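Grosgate Storage Users - minutes, 1 Sep 2018

Present: Juwita Sopacua (chair), Willy Koster, Divya Pai. Apologies: Pieter Van Beek.

1. Minutes of the January meeting approved with one correction: unit 123 is leased to Smits, not Stullo.

2. Packaging. Koster reported that Atside will change its carton supplier. Tall cartons remain permitted in the aisle bays - maximum stack height three.
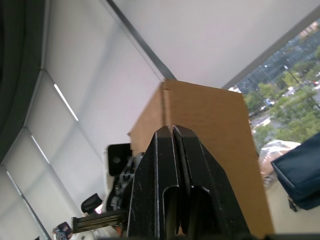
Item 2: tall cardboard box, brown.

3. Fees. Balance stands at $417. Pai proposed no increase. Agreed.

4. Loading door. The seal is worn along the lower edge. Koster to obtain two quotes before the next meeting.

5. Any other business. Smits asked for Saturday access until 5 p.m. Deferred.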